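Drimside Institute – Packaging and Materials, Course 2357
Handout revised 15/07/2023

Unit 4. Flexible Packs

Foil bags are closed by crimping at both ends. Students should lay the bag flat on the bench and inspect each seal before handling the body of the pack. Creases near a seal may distort the printing and should be noted on the record sheet.
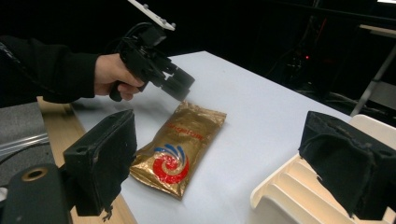
Unit 5. Record Sheets

Enter the condition of the upper and lower seals separately. Completed sheets go to Barry Heywood, Sugden Building.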